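Setting the bias on a small class A headphone amplifier

These notes cover setting the idle current on the Jolska, the single-ended class A headphone amplifier that Leen Saab and I have been building in small batches. Most of it will apply to any amplifier of the same general type: one MOSFET per channel, a constant current source above it, a single supply and a capacitor at the output. If you are building a different circuit, the method is the same but the voltages will not be, so check them against your own schematic.

You will need a digital multimeter (two is better), a small insulated screwdriver, a pair of clip leads, a thermometer that can read the temperature of a heatsink and two load resistors of 33 ohms rated at 2 watts or more. Do not use your headphones as a load until everything is finished.

Before you switch on

Check the supply polarity on the board with the power off and the capacitors discharged. The diode at the input will protect you from a reversed supply once, and after that it needs replacing. Look at the underside for bridges between the gate and drain pads, which are close together on this board.

With the meter on its resistance range, measure from each heatsink to ground. You should read an open circuit. If you get anything lower than a few megohms, the insulating washer is pinched or missing, or there is a burr around the hole. Take the transistor off and look. A thin smear of thermal compound on both sides of the washer is enough. If it squeezes out all round when you tighten the screw, you have used too much, though it does no harm apart from the mess.

Turn both bias trimmers fully anticlockwise. They are 2,000 ohm multi-turn types, and you will hear or feel a faint click at the end of travel. Keep turning for a couple of turns past the point where you think you have got there.

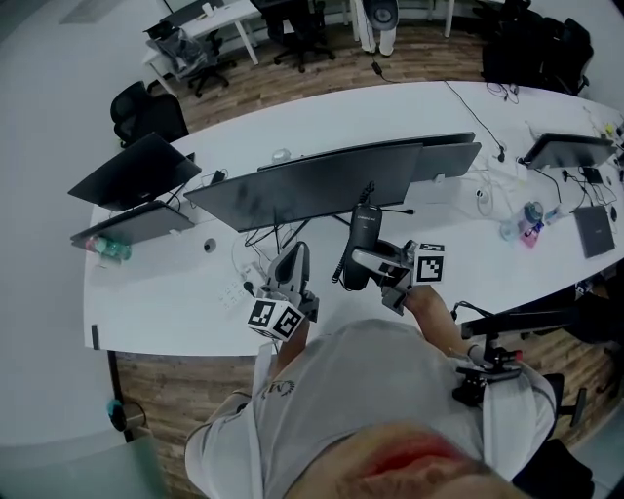 Connect the load resistors to the output sockets and short both inputs to ground with the clip leads. An open input will pick up hum and make the readings wander, and it is easy to blame the trimmer for that.

First power-up

Put the first meter across the source resistor of the left channel, on the 2 V range. The resistor is 0.47 ohms on the current board. On the older Wutetance board it was 1 ohm, so if you have one of those, do the sums again before you go any further.

Switch on and watch the meter. It should sit very near zero. If it jumps straight to half a volt or more, switch off at once and look for a trimmer fitted the wrong way round, or a MOSFET with its legs in the wrong order.

If all is well, turn the left trimmer clockwise a little at a time. Nothing will happen for several turns. MOSFETs need a few volts on the gate before they conduct, and then the current comes up quickly, so slow down as soon as the reading starts to move. Stop at 150 mV and do the same on the right channel.

Leave it at that level for ten minutes. The current will climb as the devices warm — this is normal, and it is why the first setting is low. Touch nothing on the board with your fingers during this time. The heatsinks are isolated, but the transistor tabs are at the full supply voltage.

Setting the working current

After ten minutes, bring both channels up to 200 mV across the source resistor, which gives you a bias current of a little over 425 mA. Wait another ten minutes and adjust again. You will probably need to go round three or four times before it settles. The batch Leen measured in July ended up at 429 mA on the left and within a few milliamps of that on the right, and I would not spend time chasing anything closer.

Now move the second meter to the drain and check that it sits near half the supply voltage. If it is more than a volt out, adjust the centre trimmer (the one nearest the output capacitor) and then go back and check the current. The two settings affect each other slightly.
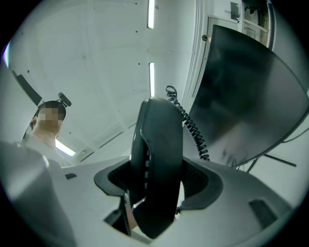 Kojo Darko

September 27, 2020

Checking the temperature

Put the lid on and leave the amplifier running for an hour. Then measure each heatsink as close to the transistor as you can reach. Mine run at 53 degrees C with the lid on, in an ordinary room. Anything up to 60 is acceptable. Above that, lower the bias to 170 mV and look at the ventilation. The slots in the base have to be clear, so fit the tall feet and keep it off carpet.

If one side is much hotter than the other with the same bias reading, the mounting screw is loose or the washer is not lying flat.

Final checks

Switch off, remove the load resistors and wait a minute. With the load gone, the output capacitors rely on the bleed resistors to discharge, so do not skip those if you are building from your own parts. Switch on again and measure the DC at each output socket. It will start high and fall to a few millivolts within half a minute. Plug in an old pair of headphones first.

A small thump at switch-on is usual with this circuit. Zuweira Nyarko has drawn up a relay delay that removes it, and the parts fit in the space beside the power socket.

Check the bias again after a week of use and once more after a few months. It tends to drift down slightly as the compound beds in. After that you can put a dot of nail varnish on the trimmers and leave them alone.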